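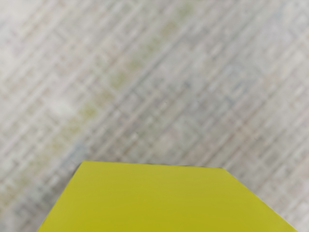
Yellow block, computer rendering

The Portrait for Zornomov

The order came from Wunis on a Monday, in the bag with the tax forms. It said that every town with more than 1000 households must hang the new portrait of the Emperor in its main office before the end of June. The portrait would be sent by the ministry. The town must pay for the frame, and the frame must be 90 centimeters high.

I was at that time the second secretary of the governor of Zornomov. The first secretary had gone to the capital for his teeth and did not return, so I did his work also, for my own salary.

The governor read the order two times and gave it to me. "Do we have 1000 households?" he asked.

I said that it depends on whether we count the villages across the Roron. In the tax book they belonged to us. In the army book they belonged to Kabbaj, because the governor of Kabbaj needed the young men from there and our governor needed the sheep. This arrangement had worked well for longer than I had been alive, and I had never seen a paper that allowed it.

"Count them," he said. He wanted the portrait very much. The governor of Kabbaj already had a telegraph and a clock with four faces, and he mentioned them in all his letters.

So I took the tax book home and counted in the evening, at the table of my mother, while she cleaned beans. With the villages we had 1504 households. I wrote this number in a good hand and sent it to Wunis, and I asked politely for the portrait.

The answer came after three weeks. The ministry congratulated us on the growth of our town. It also observed that a town of this size was obliged to send 237 recruits for the autumn, and asked for the list of their names.

The governor did not shout. He went to the window and stood there for some time with his hands behind him. In the yard the guards were washing a horse.

"We could say it was a mistake," I said.

"Then we have no portrait. And they will ask about the sheep."

He sent me to Kabbaj to discuss it. I had never been on the other side of the river in an official way, only for weddings. The boat was full of onions, and the boatman asked me if it was true that the Emperor was coming to visit us. I said no, only his picture. He thought about it, and then he asked if the picture would cross on his boat, because he would have to borrow a clean cloth.

The governor of Kabbaj received me under the famous clock. I must say it was beautiful, but two of the faces showed ten minutes past four and the other two showed noon. He gave me tea and let me explain everything. He was much older than I had expected from his letters, and he had a blanket on his knees although it was summer.

"The villages have been written in my army book since the time of the grandfather," he said. He meant the grandfather of the Emperor, not his own. "Do you know how many young men I have sent from there?"

I did not know.

"None. I write that they are sick. One year I write fever, the next year I write eyes. Your governor writes that the sheep are sick." He looked at me with some pity. "You did not know this either? You keep the book."

I kept the book, yes. I had copied the sickness of the sheep every spring and I had felt sorry for the animals.

He then asked me about the portrait. He had not received his, although Kabbaj was a proper city and had ordered the frame in advance — walnut, with leaves in the corners. He had it brought from the next room to show me. Two servants held it up by the sides, and through it I could see the wall, and a part of the stove, and one servant's ear.

We wrote the letter together. It took us until dark. We wrote that there had been fever among the recruits of Zornomov, and trouble with the eyes, and that the doctor of Kabbaj could confirm it. He signed as the doctor himself, with his left hand. For his help he wanted only to have our portrait every second month, until his own arrived.

I slept that night in a room behind the telegraph office. The machine did not make a sound until morning, when it began to knock very fast, and the clerk ran in without his shoes and sat down to write. I took my coat and went to find the boat.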